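木桌上的字母课
——访Hemine机构玩教具室负责人

2020年4月8日

Hemine机构玩教具室设在主楼一层东侧,面积不大,承担着全机构木制玩具的登记、养护与借用工作。该室现有在册玩教具341套,其中木制字母积木82套,供各班级及登记家庭轮流使用。近日,本刊就积木的选配、桌面的使用以及日常整理等问题,采访了玩教具室负责人。

谈到为何在电子学习用品日益普及的情况下仍保留大量木制积木,负责人表示,这与该室多年来的工作经验有关。“幼儿认识字母,先是用手认的。一块积木有六个面,孩子拿在手里转,翻到哪一面就看哪一面,老师不必催促。”她说,字母的读音和书写可以放到后面,低龄班级的目标只是让孩子愿意拿起来、放下去,再拿起来。

据介绍,玩教具室目前使用的字母积木主要有两个来源。一部分由Fudska供货,另一部分为Doãn木工坊定制。两批积木尺寸接近,但倒角略有差别,登记时分开编号,混放后需要重新分拣。负责人坦言,分拣是最费工夫的一项工作,去年11月的一次全面清点,共核对单块积木1327块,前后用去三个工作日。

“清点的时候发现,元音字母磨损得最厉害,尤其是A和E。”她说,“孩子们喜欢拿自己认识的,认识的往往就是这几个。”针对这一情况,该室在今年的补充计划中提高了常用字母的比例,冷僻字母则维持原有数量。

关于积木活动为何安排在桌面而不在地垫上进行,负责人作了较为详细的说明。该室原先以地垫活动为主,后在Flulton分部试行桌面活动,效果较为稳定,遂在本部推广。木桌面平整,积木立得住,孩子坐定以后视线也较为集中。她同时提到,桌面颜色的选择经过了讨论。“白色桌面当然干净,可是浅色的原木块放上去不显眼。换成深一些的木色,积木的轮廓就出来了,红的、蓝的字面也看得清楚。”

对于每次取用的数量,该室没有作硬性规定,通常由带班教师根据人数决定。负责人的建议是宁少勿多,先在桌上散放几块,留出较大的空处,让孩子自己决定往哪里推、往哪里叠。 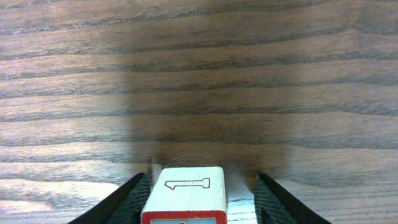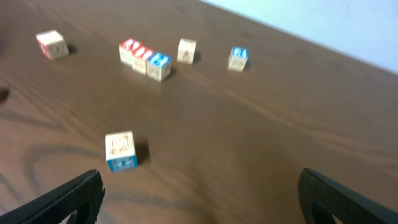 关于养护与清洁

木制品的养护是采访中谈及较多的另一个话题。负责人介绍,积木每次归还后须用拧干的软布逐面擦拭,不得浸泡,也不得放在暖气上烘烤。擦拭后在通风处平铺晾放,待完全干透方可装盒。“水浸过的木块,表面看不出什么,过一阵子木纹就起毛了,孩子摸着扎手。”凡出现起毛、开裂或漆面剥落的,一律先行下架,由专人用细砂纸打磨,不能修复的予以报废,并在登记簿上注明。

桌面的养护标准与积木大体一致。该室要求活动结束后先清空桌面再擦,擦拭方向顺着木纹。至于桌面上的细小划痕,负责人认为不必过于在意:“桌子是给孩子用的,有些痕迹是正常的。我们只看有没有毛刺,有没有松动。”

关于借用与归还

目前,登记家庭每次可借一套积木,借期为三周,到期可续借一次。归还时由工作人员当面核对块数。负责人说,缺块的情况时有发生,多数隔几天便能找回,常见的去处是沙发缝和书包底。该室不收取缺块赔偿,只请家长填写一张说明,以便安排补配。

她也谈到了目前的困难。Doãn木工坊的定制周期较长,单块补配往往要等到凑足一批才能开工,有些套盒因此长期处于不完整状态。为此,该室将缺块的套盒合并为散装,专供班级日常活动使用,不再外借。“散装的反而受欢迎。”她说,“一套完整的盒子,孩子总想着要按顺序排好。散的没有顺序,想到什么就摆什么。”

关于家庭使用的建议

采访的最后,负责人就家长在家中开展积木活动提出了几点意见。首先是桌面高度,以孩子坐下后前臂能够自然平放为宜。其次是光线,应尽量避免强光直射桌面,以免反光影响辨认。再次是时间,低龄儿童每次不宜过长,孩子离开桌子即可视为活动结束,不必要求其坐回原处。

整理环节同样应当有孩子参加。她建议家长准备一只开口较大的盒子,由孩子自行放入,放得是否整齐不作要求。对于字母面是否必须朝上,她表示该室内部也有不同做法,有的班级要求统一朝上,有的则不作规定,两种方式均可,家长可视情况自行掌握。

玩教具室的借用登记在每个工作日上午办理,首次办理的家庭须携带登记卡,并当场阅读养护须知。

(本刊编辑部)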